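Accueil | Nos métiers | Contrats d'entretien | Sinistres | Actualités | Contact

Visite du centre technique de Nendance

Compte rendu publié le 10 mars 2020

Nous avons passé une journée en février au centre technique de Nendance, qui assure l'entretien d'un parc de logements, de bureaux et de petits commerces. L'invitation venait de Zovia, l'exploitant du site, avec qui nous partageons déjà deux contrats de multiservice. Nous étions cinq à faire le déplacement : deux chefs d'équipe, une planificatrice, un électricien et moi.

Le bâtiment principal date de 1917. C'est une ancienne filature en brique, reprise en plusieurs étapes, dont la toiture a été refaite après une tempête. Une partie des sheds d'origine est encore visible depuis la cour. Le stationnement se fait derrière, côté quai de livraison, et il faut signer le registre avant d'entrer, même pour les fournisseurs habituels.

La matinée a commencé par le bureau des demandes. Le centre gère 2452 lots, tous rattachés à une fiche qui reprend la surface, l'année des équipements, les coordonnées du gardien et l'historique des interventions. Les appels arrivent sur un numéro unique. L'opérateur pose toujours les mêmes questions dans le même ordre : adresse, nature du problème, présence d'eau ou d'électricité à proximité, accès possible ou non. La demande part ensuite dans le logiciel Vonadix, qui propose un technicien selon le secteur et la qualification. L'opérateur peut refuser la proposition, et il le fait assez souvent en fin de journée, quand le logiciel tient mal compte des trajets.

Le délai affiché pour une urgence est de 90 minutes entre l'appel et l'arrivée sur place. Une urgence, au sens du contrat, c'est une fuite non maîtrisée, une coupure générale, une porte d'immeuble qui ne ferme plus ou un ascenseur bloqué. Le reste passe en intervention programmée. Notre planificatrice a demandé comment étaient traités les appels mal qualifiés au départ. La réponse est simple : le technicien requalifie sur place, et l'écart est relu chaque mois avec le bureau. Nous n'avons pas cette relecture chez nous, elle serait facile à mettre en place.

Nous sommes ensuite passés au magasin. Les pièces courantes (joints, robinets d'arrêt, cylindres, disjoncteurs, flotteurs) sont rangées par métier, puis par fréquence de sortie. Les véhicules sont réassortis le soir par le magasinier, à partir des bons de la journée. Le technicien trouve son camion prêt le matin et ne passe plus au comptoir. Les cylindres sur organigramme restent dans une armoire fermée, avec une double signature pour toute sortie.

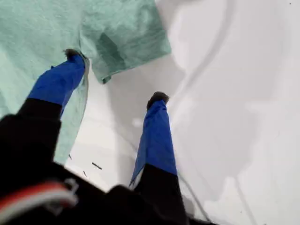 Nendance, février.

L'après-midi a porté sur les sinistres, le sujet qui nous intéressait le plus. Zovia intervient pour des syndics et pour des assureurs, après incendie, dégât des eaux ou coup de vent. L'équipe dédiée travaille en trois temps : mise en sécurité, assèchement, remise en état. La mise en sécurité comprend le bâchage, la coupure des réseaux touchés et la fermeture provisoire des ouvertures. Les photos et relevés d'humidité sont déposés dans le dossier avant de quitter le chantier, faute de quoi l'intervention ne peut pas être clôturée dans Vonadix.

Pour l'assèchement, le centre dispose de son propre parc de matériel et loue le complément chez Hjaltested en cas d'épisode de pluie important. Les déshumidificateurs portent une étiquette avec la date du dernier contrôle et le nombre d'heures de marche. On nous a présenté un dossier complet, celui d'un local commercial de 135 m² inondé par une rupture de canalisation. Le devis de remise en état distinguait clairement ce qui relevait du bailleur et ce qui relevait du locataire, poste par poste. Nos devis mélangent encore trop souvent les deux et l'expert nous les renvoie.

Un point nous a moins convaincus. Les petits travaux privés commandés par les occupants passent par le même planning que les contrats. En période calme, cela remplit les journées. Après un coup de vent, ces chantiers sont décalés les premiers, parfois de plusieurs semaines, et les clients particuliers le prennent mal. Nos interlocuteurs le reconnaissent et envisagent une équipe séparée, sans date pour le moment. Nous garderons chez nous deux plannings distincts.

La sous-traitance a été abordée plus rapidement. La couverture, le désamiantage et les ascenseurs sont confiés à des entreprises extérieures, avec une vérification annuelle des assurances et des habilitations. Les permis de feu sont établis par le centre lui-même et affichés sur le chantier jusqu'à la ronde de fin de travaux. Notre électricien a pu consulter le modèle utilisé, plus court que le nôtre.

Côté pratique, compter une bonne heure de route depuis notre agence et prévoir des chaussures de sécurité pour l'atelier et le quai. Le déjeuner se prend sur place, au réfectoire.

Deux suites sont prévues : un essai du réassort du soir sur trois de nos véhicules, et une nouvelle trame de devis pour les sinistres en local commercial. La trame est en cours de rédaction, elle sera transmise aux chefs d'équipe avant d'être utilisée avec les clients.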